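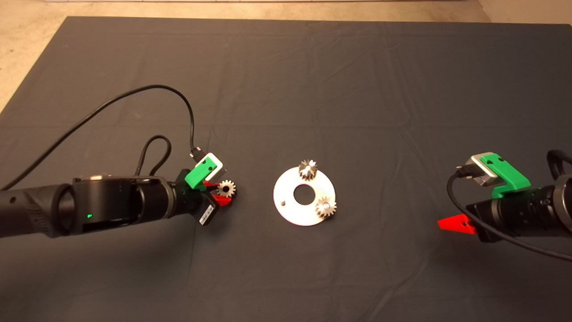 The Pusbridge Clock

My aunt Rochelle left me a clock in pieces, which is a very Rochelle thing to do. She'd taken it apart in February to fix the chime, put the parts in a Skutix cookie tin, and then gone off to live with her sister in a town without a decent bus. "It's yours if you can get it going," she said on the phone. I said sure. I say sure to everything before lunch.

I should explain that I know nothing about clocks. I know about carpets. I sold them for 25 years at Hamel, the big store out on the ring road, and I can tell you the pile on a stair runner with my shoes on. So the first thing I did was find a good cloth. You don't start a job like this on a bare surface, where a little wheel can roll off and be gone for good. I had a dark gray one in the hall closet, a big thing, never once ironed, and I spread it out and left the creases where they were.

Then I opened the tin and got scared and put the lid back on.

It was Rianne Stevens from downstairs who got me moving again. She came up to borrow my ladder and stayed for two hours. Rianne has opinions about order.

"One part at a time," she said. "You take it out, you look at it, you put it where it goes. You don't tip the tin."

"I wasn't going to tip the tin."

"You had it tilted!"

(I did have it tilted.)

So we went one part at a time. First came a flat round plate with a hole in the middle, like a washer for some giant's bathtub. It had a little pin near one side, and Rianne was sure the pin mattered. Next came a small silver gear, and I have to say I fell for that gear. It had such tidy teeth. I turned it over and over until Rianne asked if I wanted to be left alone with it.

"Where does it go?" she said.

"On the pin, I guess."

"You guess."

I put it on the pin. It went on crooked, then it went on straight, and I made a noise I haven't made since my team won the county bowling. Then I took it off again, to be sure I could, and of course after that it wouldn't go back.
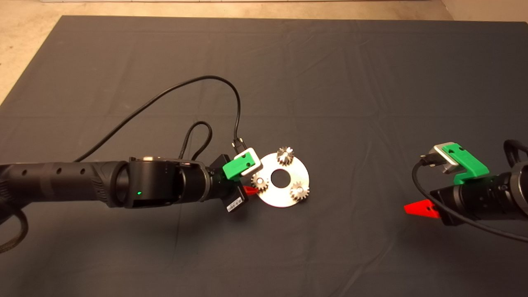 We called Murray Tuhiwai, who used to fix watches behind the drugstore and now mostly fixes his boat. I put him on speaker. He wanted to know the make. I told him the only word I could find on the paperwork was Rolon, and there was a long silence, long enough that Rianne checked the phone.

"My father had a Rolon," Murray said. "He threw it in the river."

"Why?"

"It ran fast. He got to work early for a whole winter and never forgave it."

Murray told us not to force anything. He told us to let the gear settle, to hold it loosely and turn it a hair at a time until the teeth found their own way. He also told us the price of marine paint, which took a while. By then it was past nine and my knees had started to complain, and Rianne remembered she had a pot on the stove. She ran. She forgot the ladder.

I stayed where I was. I like a room at that time of night, with the traffic thinned out and the radiator ticking. I thought about Rochelle doing this same job at her kitchen table, her glasses pushed up in her hair, swearing at the chime in that low polite voice she kept for machinery and bishops. She paid 600 for the clock at an auction in Pusbridge, and told my uncle it was 27. He found the receipt years later, folded inside a cookbook, and he laughed so hard he had to sit on the stairs.

I picked up the gear again and held it loosely. A hair at a time, Murray said. I turned it, and turned it, and I wasn't really thinking about clocks anymore, and then it just dropped. A tiny click. I sat there with my hand in the air like someone had told me to freeze.

I called Rochelle, even though it was late.

"The gear's on," I said.

"Which gear?"

"The little silver one."

"Oh, that's not from the clock," she said. "That's from the mixer."

I looked at the tin. I looked at the plate.

"And the round thing with the pin?"

"Now that," said my aunt, "I was hoping you'd tell me."

She wanted to talk about her sister's dog after that, so we did, until nearly eleven. I've left the cloth out. Rianne's coming back tomorrow for the ladder, and she says she'll bring a flashlight and a muffin pan for the small parts.
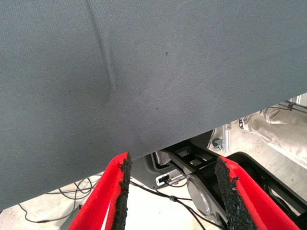
The gray cloth, crease and all.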